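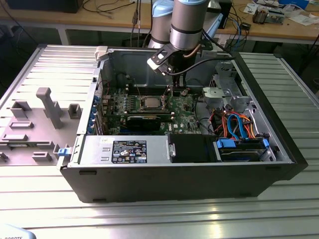 Figure 3. Desktop tower lying on its side with the side panel off and the heatsink removed from the processor.

4.2 Access to parts inside the case

Many studies of computer reuse begin with the question of which parts still have a value. We begin one step earlier, with the question of how easily a part can be reached. A memory module may be perfectly good, but if a worker must take out three other things before touching it, the module will often go to the shredder together with the case. In the Kuvora workshop we could follow this decision closely, as all towers were opened in the same order and the work was written down on the same sheet.

The workshop received 462 office towers during the study. Five had a case so badly bent that the panel could not be removed without cutting, and these were left out. The remaining 457 were laid on their side and opened. For 300 of them we have a full record, that is, the time for each part and a note about the tool used. The tables in this section are based only on the full records.

The tower in Figure 3 is a good example of a layout that helps the worker. The hard drive is held by blue plastic clips, and the brackets of the expansion slots also have blue tabs. Color is a simple matter, but new workers told us several times that it was the first thing they learned: one looks for blue before one looks for a screwdriver. In our records, drives in clips were taken out faster than drives fixed with screws, and the difference was larger for workers in their first month.

The cables make the picture less simple. In many of the towers the SATA and power cables form a loop between the drive bay and the board. The loop is useful for the person who built the machine, but it lies over the connectors which the next person has to reach. Our protocol asked that the data cable be unplugged first on the board side and then on the drive side. Deming Fang tried the opposite order on a small group of towers in February and found no gain in time, so we kept the protocol as it was.

The processor needs most care. After the heatsink is off, the chip stays in its socket under the metal retention frame, and there is no strong reason to hurry. We asked the workers to stop at this point and to check three things before opening the frame: old paste near the edge of the socket, dust on the board, and any cable which could fall into the open area. A socket with bent contacts makes the board nearly worthless, and over 2,000 boards in the older Wudoveck list were written off with this remark alone. We do not know how many of them were damaged during removal – the list does not say it.
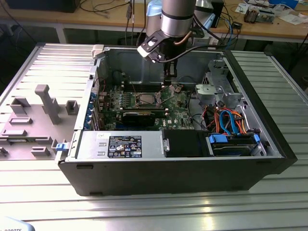 Ju-won Bang disagreed with us on the order of work around the processor. In her written comment on the first draft she said that the graphics card should always come out before the retention frame is touched, even when it is not directly in the way, and that a short card is no excuse for leaving it in. She added that the time lost is small, and that she would accept a slower table if fewer boards were spoiled.

We took the comment seriously and looked again at the sheets. The card was left in place in a part of the towers and removed early in the rest, but this was the choice of each worker and was not assigned by us, so a fair comparison is not possible. Experienced workers left it in more often, and they also damaged fewer sockets, probably for other reasons. In the revised protocol (Appendix B) the card is taken out first. The power supply stays in the case until the board is free, as in the earlier version.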